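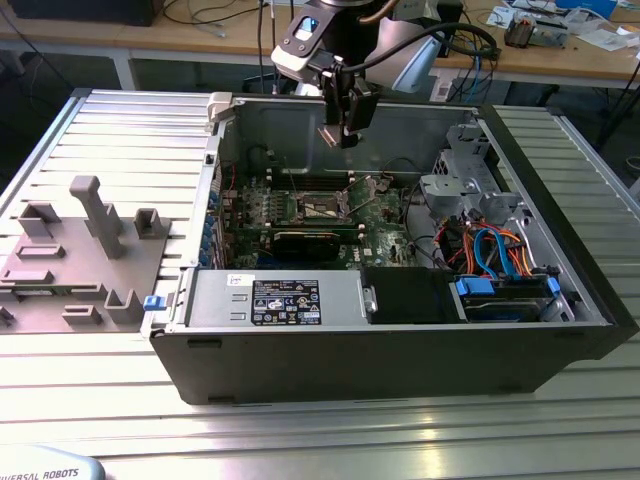 Zalleo cell – what went wrong with the memory pull
Notes, Emanuel Matei. 20 min, leave 5 for questions

Start with the log line, not the intro. "Grip OK." It said grip OK and there was no stick in the fingers. Let them read it.

Quick background. Leltgate sends us desktop towers for teardown. Tower on its side, panel off, arm comes in from above with a two finger gripper, pulls memory, goes on to the next part. Drive clips and so on are another talk, skip.

August. Batch of 356 towers. First 200 fine, no stops, everybody relaxed. I relaxed. Then a jam on the late shift, 9:40 pm.

What happened, in order
- latch on one end of the stick not fully open
- fingers close, stick tilts and binds in the slot
- arm pulls up anyway, force goes past the limit
- controller should stop. Didnt
- fingers slip off, arm carries on to the tray and "places" nothing
- next cycle it goes back to the same slot and drives down on the crooked stick

Board cracked. No one hurt. Say that early, people worry.

Why no stop. Force limit was set to 40 newtons in the Barroso config. Right number. But the filter on the wrist signal had been turned up to get rid of false stops, and it was now slow enough to miss a short spike. I signed off on that change. Say so, dont mumble it.

And grip check only looked at the motor current at close. Never checked again after the lift. So slip = invisible.

Bad part – operator reached in to clear the stick with the cell paused, not locked out. Pause keeps the drives live. She knew the procedure, lockout took so long on that cell that people stopped doing it. Thats on us. Spend time here, its the real safety item. Dont rush it like in rehersal.

Fixes
- filter back down, live with some false stops
- second grip check after lift, finger gap plus current
- failed pull = stop and call, no auto retry
- lockout handle moved to the front of the cell
- latch check by camera before fingers close. Still flaky on dark boards, admit it

Fuvia test rig: 455 pulls since the change, half with a latch left shut on purpose. Caught all the shut ones. Too many false stops still, no good number yet, dont guess if asked.

If someone asks about a softer gripper – tried it, slips more. Slide 14 if time.

Ask the room who has a pause button that people treat as off. Wait for hands.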